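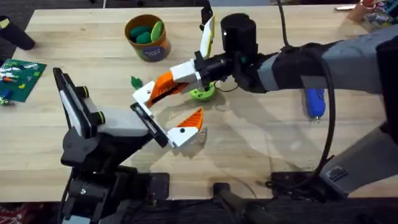
The Fanell two-arm bench kit is the one most people ask us about after an open day, so we thought it deserved a proper page of its own. It comes as a pair of arms with matching grippers, ready to fix along the front of whatever sturdy table you've got. At our August open day in Murkidstead we ran it on a butcher-block top, with a few everyday bits and pieces set out within reach -- green felt shapes, some LEGO, a cardboard canister -- and the orange fingertips working close together over the middle of the table. Visitors were welcome to pull up a stool and stay as long as they fancied, and a good many did!

What we like about the Fanell is how easily the fingers can be changed. They slide off the mount once you've loosened the screws, and a spare set (part 568) costs $54 plus postage. If you've got a printer at home or at your school, we're happy to send you the files as well, and you can try whatever colour takes your fancy.

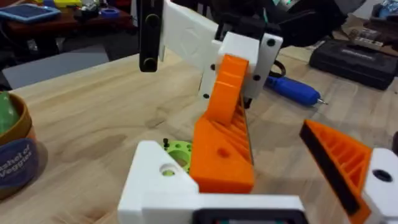
The kit is $2,773 with both arms, cables, table brackets and the Imrie control software, which you can load on as many computers as you like. Allow an afternoon for setting up, and do clear yourself a bit more elbow room than you think you'll need. Our Plevotell tabletop stand is sold separately.

If you'd rather try before you buy, we run small demonstrations for groups of up to 5 at the Murkidstead workshop. Ring ahead and we'll put the kettle on.

Page updated Monday, October 1, 2018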